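Wimico Local Security Dialogues - Data Card

Version 2

Summary

This dataset contains coded notes from public meetings on community safety and policing, held in the towns of Jutitz and Deltdale. It has 259 records from 16 meetings. One record is one statement made by one participant, shortened and coded by our team. It was prepared for the Wimico project, which studies how people in small towns speak about the police, border questions and trust in local institutions.

What is in the files

statements.csv - the main table, one row per statement
meetings.csv - one row per meeting, with the town, the month and the topic announced on the invitation
codebook.txt - all 20 topic codes with a definition and the rules for difficult cases
changes.txt - differences between version 1 and version 2

The files are saved in UTF-8 and the separator is a semicolon. Please check this before you open them in a spreadsheet program, otherwise the accents in place names will be broken.

Main columns in statements.csv

statement_id: unique number, not reused after a deletion
meeting_id: links to meetings.csv
role: resident, official, police, civil society, other
topic_1, topic_2: codes from the codebook; topic_2 may be empty
tone: critical, neutral, supportive
text_short: the shortened statement in English

How the data was made

Two note takers were present at each meeting. No sound was recorded, as the participants in Jutitz did not agree to it, and we wanted the same method in both towns. The notes were compared on the next morning and joined into one text. Translation into English was done after coding, so the codes follow the original wording and can look a little strange beside the translation.

Coding was done in Testa, our small tool for double coding. Each statement was coded by two persons. Where they did not agree, a third person decided. The column tone was the most difficult one, and we advise you to use it with care.

Known problems

Police officers spoke less in Deltdale than in Jutitz, so a comparison of the two towns by role is weak. The code "border" was divided in version 2 into "border crossing" and "border trade". Old scripts which use the single code will return nothing.

Privacy

Names, street names and job titles were removed. Please do not try to identify the speakers.

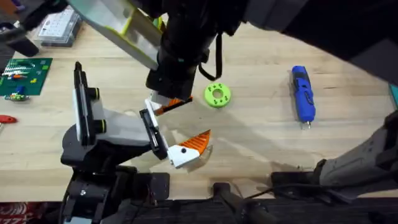

Two robot arms above a light wooden tabletop.

License and contact

Free for research and teaching, with a reference to Wimico and the version number. Commercial use needs written permission. Corrections are welcome - send us the statement_id and the column name. The next update is planned for October.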